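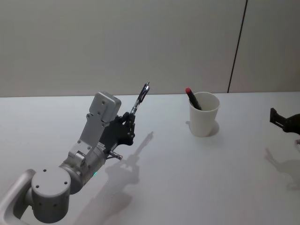

2026-10-02

Sourdough batch trials, Burgate flour vs Jongate flour. Second go. Last weeks numbers are no use, the proving cupboard thermostat had been knocked up and none of us noticed till the dough was over the rim.

Same recipe for both. 947 g flour from each sack, weighed on the big scale, salt at 2 per cent, starter from the Cieślak jar (fed last night by Lech, again at six this morning by me). Water held back a little on the Jongate as it went slack last time. Should not have done that really, it makes two changes at once. Noted, carry on.

Mixed by hand. Burgate came together quickly, slightly gritty, smelled of hay. Jongate stickier, took a good bit longer, tore when I stretched it. Rested both under damp cloths. Zofia says the cloths are too wet and are adding water to the top of the dough. Maybe. Will try lids on Monday.

Folds: every half hour, four rounds. Missed the third on the Jongate, phone call from Sheena re the mill invoice. Did it late. Marked on the tub.

Dough temp after mixing 24 for Burgate, 23 and a bit for Jongate. Probe is reading low I think — Igor checked it in ice water in January and it was out then too. Still not replaced. Somebody order one please.

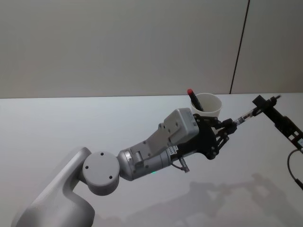 Notebook 16, p. 2

Shaping. Burgate held its shape on the bench with hardly any flour under it. Jongate spread. Put both in the long baskets, seam up, rice flour on the linen. The older baskets want a scrub, there is old dough in the ridges and it sticks every time.

Tried the poke test on both before they went in the fridge. Burgate sprang back slowly, good. Jongate hardly came back at all, so probably over already. Jin-sol thinks it wanted an hour less on the bench and she is likely right, her home loaves are with the same flour and she never gives it as long as we do.

Oven: the Grukeo takes an age to get going and the left side is hotter than the right. Turned the loaves halfway. Steam tray filled from the kettle, lost a lot of it through the door as the seal has gone hard at the bottom corner. Lid on for the first half, off for the rest.

Results, quick, before I forget:

Burgate — good rise, ear opened along most of the cut, crumb fairly even, a bit tight near the base. Crust dark, crackled on the rack. Taste mild, nutty, not much sour.

Jongate — flat. Cut didnt open, just smeared. Crumb gummy in the middle, big hole under the top crust. Taste better than the Burgate though! Properly sour, and the crust was sweet. Annoying. Lech ate most of it with butter so the weight loss figure for that one is missing.
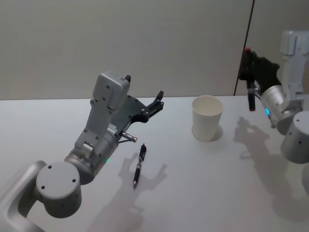

Notebook 16, p. 3

To do before next bake:

Jongate again with the full water and a shorter bulk. Dont hold any back.
Half and half blend, Igor's idea. Worth a loaf.
Cut at 10 minutes and again when cold, see if the gumminess is just me being impatient.
New blade for the lame, this one drags.
Ask Sheena whether the mill has changed the wheat in the Jongate. The sack label is a different colour from the summer one and nobody has told us anything.
Write the times on the tubs in pencil, the marker comes off on damp hands and I could not read half of Tuesday's.

Starter back in the fridge, bottom shelf behind the yoghurt. Zofia is feeding it Sunday. Equal flour and water, all rye, no white left until the delivery comes.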